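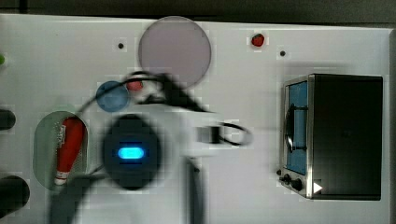 Flurenby Walk-In Clinic Wait Times

Overview

This dataset lists posted wait times at walk-in clinics in the Flurenby health district, along with the opening hours each clinic gave at the time. It has 809 rows. Each row is one clinic at one check.

The waits come from the public notice pages that the clinics update during the day. We copied them by hand for one season, starting in October and stopping at the end of January. There are 13 clinics in the district and all of them appear at least once. Garrido and Otwood account for the largest share of rows. The smaller sites often left their pages blank, and a blank page was not entered.

Files

waits.csv holds the main table.
clinics.csv holds one row per clinic, with its town and services.
changes.txt lists corrections made after the first release.

Columns in waits.csv

clinic_id: short code, matches clinics.csv
month: month of the check, as a word
time_slot: morning, midday, or evening
posted_wait: minutes, as shown on the notice page
open_now: yes or no
vaccines: yes if the page said flu or COVID-19 shots were being given that day
note: free text, usually empty

How waits were recorded

If a page gave a range, such as 30 to 45 minutes, we entered the higher number. "Over an hour" was entered as 60 with a note. "No wait" was entered as 0. A clinic that had stopped taking patients for the day but was still open has an empty posted_wait and open_now set to yes. Please do not read those empty cells as zero.

Morning checks were made at 9:30, midday checks at 12:30, and evening checks at 5:30. Otwood closes at 5:00, so it has no evening rows.

Known problems

The Garrido clinic changed its page layout in December. For 2 checks after the change we copied the wait for the lab desk instead of the wait to see a nurse. Both rows are fixed in the current version and listed in changes.txt.

Posted waits are what the clinic said, and we have no record of how long patients waited in the end. Several clinics seem to round to the nearest 15 minutes.

The vaccines column is weak for October. Some clinics gave shots without saying so on the page.

Using the data

The CSV files open in any spreadsheet program. They are UTF-8 with a header row. To load them into Pladance, choose Import, pick waits.csv first, then clinics.csv, and join on clinic_id. Pladance previews only the first 100 rows, but the full table is loaded.

There is no patient information in any file. The data should not be used to decide where to go for urgent care. Call the clinic for current waits.

License

Free to copy and reuse with credit to the Flurenby wait times dataset. Corrections are welcome through the issues page. Include the clinic code, the month, and the time slot.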